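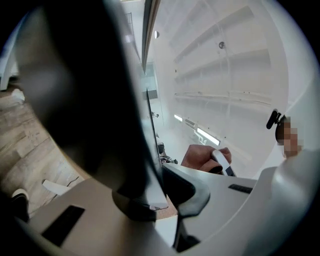
28 February 2021, Kavia task 3: framed picture, wipe glass

Filed under: Bench notes / Data collection / Bimanual

Goal for the day was a full set for the wipe task with both hand-held grippers. One gripper holds a cloth and wipes the glass, the other steadies the frame. No robot in the loop. Wrist video and marker poses go into Cadow for alignment, and Cadow writes the episodes out in the format the Wivo trainer reads.

Count at shutdown: 242 episodes recorded, 51 rejected on first pass. Reject rate is worse than in November, but the November set was all single-hand pick and place and the comparison doesn't mean much.

Setup

Same wooden table as last time. Frame starts flat, glass up, position and rotation changed by hand between episodes. Cloth starts folded or dropped in a heap, alternating. Operator stands on the long side and doesn't move their feet during an episode. We tried letting the operator walk to the short side for the far corners and the pose tracks got ugly near the turn, so that's out for now.

Episode cap is 24 seconds. Anything longer gets split at the regrasp if there is one, otherwise it's dropped. Most good runs finish well under the cap. The long ones are nearly all failed cloth pickups where the operator kept trying, and I'd keep a few of those as recovery examples if someone is willing to label them. Tag is "regrasp_ok" in the sheet. Please don't invent new tags, there were four spellings of this one by lunch.

Gripper width calibration done at start and again after the break. Right unit drifted between the two, left unit didn't. The drift is small against the thickness of a frame but not against a single layer of cloth, so for this task it matters. I applied the second calibration to everything after the break and the first to everything before it. A linear blend would be more correct. Not doing it unless training shows a reason.

Occlusion

Main cause of rejects was the overhead view losing one marker cube when the hands cross. The head view and the wrist views disagree in those stretches, and Cadow fills the gap by coasting on the last velocity. Fine for a few frames. Past that the filled pose goes through the table and the episode is junk.

Two things helped:

- Operator keeps the holding hand outside the frame corner and lets the wiping hand do the crossing.
- Wiping strokes run along the long side first. Short-side strokes bring the elbows in and tilt the cubes away.

Neither was in the instruction sheet this morning. Both are now, as v2. Episodes made under v1 are still usable if they passed, just note the version column.

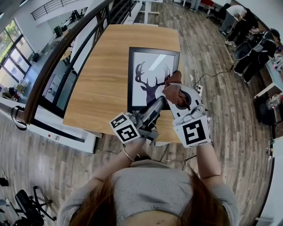

Reflections are the next problem and I underestimated them. The wrist cameras are close to the glass for most of a wipe, and whatever the glass reflects moves differently from the print underneath it. Feature matching picks up both. Even from head height there's a glare streak across the top of the glass, over the deer print, and that is with the cloth already covering part of the picture. The black antlered shape on white mat that I had hoped would give good corners does give them, until a highlight lands on it. (Color note: the head camera renders the print as dark purple. I've been calling it black in the sheet. Same print.) Tracks recovered as soon as the wrist camera had some table grain in view, so the wood is doing more work than the target.

Options I wrote down for this:

1. Mask the glass region before matching. Needs a frame detector we don't have.
2. Polarizing film on the wrist lenses. Cheap, but it cuts light, and it would make this set look different from November.
3. Leave the images alone, lean on the cubes for pose, and let the policy see the glare. It will see glare at run time too.

Going with 3. Option 2 gets a short trial when the film arrives, on a separate card so it can't leak into the main set.

Daylight

Large windows, so the exposure changed over the session. Exposure is locked per block, not per episode. I relocked at each block start. If the trainer's color jitter is still at the default this should be covered, but somebody should check that the Hayashi config didn't turn it off. Last time I looked it had its own augmentation file and didn't inherit.

Cloth

The brown cloth is stiff enough to hold a fold, and that makes the grasp easy. Probably too easy. A policy trained on this cloth alone will close on air with a thinner one. Bought two more kinds, thin cotton and microfiber. Plan is to mix them in next session and hold out 10 episodes of each kind for evaluation, no training on those under any circumstances.

Also: operators squeeze harder than they need to. The width trace flattens at full close and we lose whatever information was in it. Asked for lighter grip in v2. The trace improved for a while and then people forgot.

To do

- Re-run Cadow on the rejects with the coast limit lowered. Some of the 51 may come back as two shorter episodes.
- Fix tag spellings.
- Second calibration blended in, only if needed.
- Check jitter in Hayashi config.
- Cable on the floor by the table: tape it before next session.
- Copy raw cards to the second disk before wiping anything. Still not done as of writing this.

Comments (3)

guest_04: Does the v1/v2 split follow the calibration split? If both changed at the break you can't separate them.

bench author: No, v2 went out before the break. There is one block with v2 and the old calibration. Small, but it's there.

tracklab: We had the same trouble on a mirror task and ended up ignoring wrist features whenever a cube was visible. Pose got noisier but it stopped jumping. Might be worth trying on the rejects first.

This site uses cookies to remember your login and display settings. By continuing to browse you accept our cookie policy. Accept / Settings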